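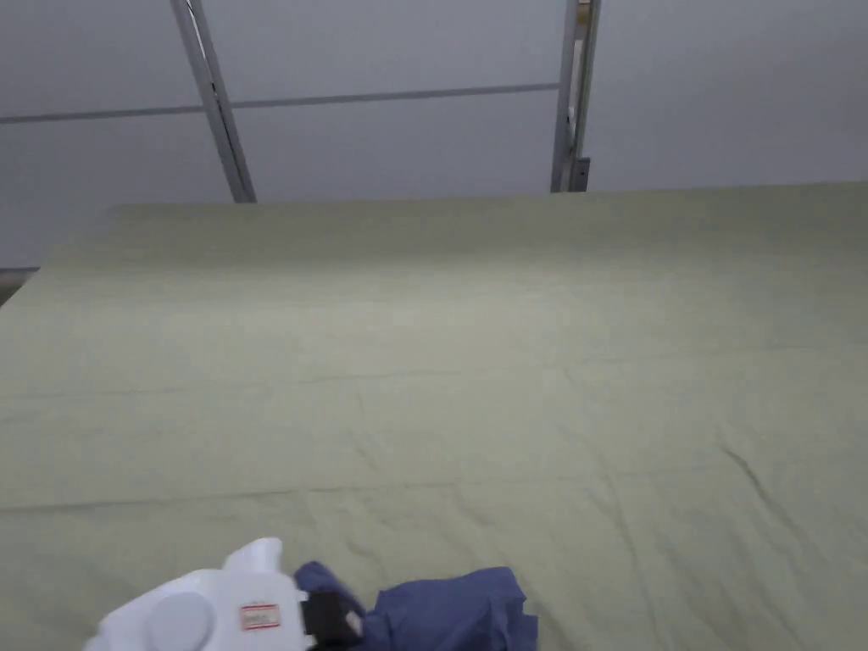 Sage green sheet, blue cloth, and plenty of creases still to go.

The great sheet sort-out

2019-02-14
By the Home Pages desk

Print this article | E-mail this article

I own too much bed linen, and I've known it for years. What finally got me moving was the airing cupboard door, which stopped shutting some time after Christmas and had to be held closed with a chair. So I dragged the whole lot out and had a proper go at it, one piece at a time, spread out flat where I could see what I'd got.

The sage green sheet went down first. I bought it from Graster in a sale and I still love the colour (pale, a bit dusty, goes with everything), but my goodness it holds a crease! Fold it once, leave it on a shelf for a month and you'll have a line right across it, practically from one side to the other. My mother would have ironed it. I smooth it with the flat of my hand, working out towards the corners, and call that good enough.

The blue things were more of a muddle. I've got odd pillowcases and cloths in about every blue going, bought to match a Judness duvet cover that went to the charity shop ages ago. I kept 2 pillowcases and turned the thinnest bits into dusters. Blue on that soft green looks lovely, by the way, and I'd never have put them together if I hadn't been chucking one on top of the other.

For folding, I've given up on the floor. A big flat surface at hip height is so much kinder to your back. I bring the long sides in first, then fold the ends over until I've got something the size of a tea tray, and the matching pillowcases go inside so that each set stays put. The fitted ones I still roll up and stuff at the back, sorry.

As for buying new, the Horkard plain cotton is my favourite for the spare room, and I paid 128 pounds for a full set, which made me gulp. That was over 8 years ago and it's still going strong. A friend swears by the Giáp range, softer but fussier in the wash.

The cupboard door shuts now. Towels are waiting until March.

Contact us | Copyright 2019 | Back to top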